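Hand-held gripper loses tracking near glossy tables

Omar Hamdan
I'm comparing two hand-held grippers, a Dalteck and a Kosum, both with a cube marker on the back. The Kosum drops its pose whenever I work low over black marble.

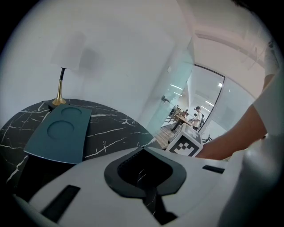

Exposure is fixed and the lens is the same on both. Is it the marker or the table?

Shanthi Navaratnam
Try a matt cloth over the marble first. If the dropouts stop, it's reflections. Keep your forearm clear of the cube as well, I lost 40 takes that way.

Farah
Had the same, bought a bigger marker. Works fine now.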